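Bathroom duty

At Stenorport, the robots are learning about toothbrushes. Thenmozhi Raju runs the sessions, and on most days she works a pair of black arms by remote control, one for each hand, at a light wood table.

The project is called Giltden. Its goal is easy to state: put the toothbrushes and the other bathroom items where they belong. Getting a robot to do it means showing it, many times over, with a person making every move.
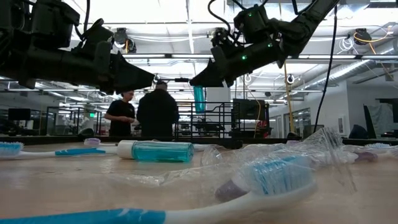 Why toothbrushes

Raju picked them after a bad November spent on wooden blocks. "Blocks are too polite," she says. A toothbrush is thin, one end is heavier, and it rolls when you pinch it wrong. Wrapping adds another problem. Clear plastic catches the light, and it folds over the bristles so the head is hard to make out.

People handle this without thinking. They press on the wrapper with one hand and pull with the other. The operator has to do the same through two grippers, with no feeling in the fingertips. New operators tend to squeeze too hard – Raju did, for her first 2 weeks.
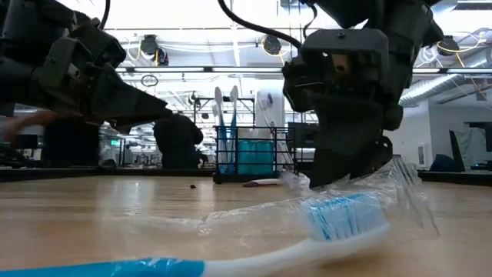
What gets kept

Each run is saved as a demonstration, with the arm positions and the video stored together. The team has recorded 208 so far and kept 165. Runs are thrown out when the operator pauses too long or bumps the basket.

Small mistakes stay in. If a brush slips and the operator goes back for it, the robot should see that too. The items are laid out again between runs, with the brushes turned at different angles so that the software can't just memorize one table.

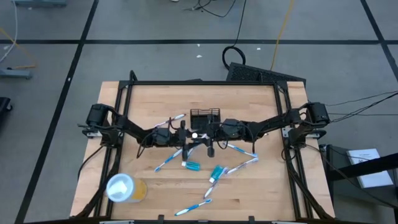

Next steps

A second task, Walico, starts Mon 25 June and will use 13 operators. Raju wants to find out how much their habits differ. Some people always lead with the left arm, she says, and the robot picks that up.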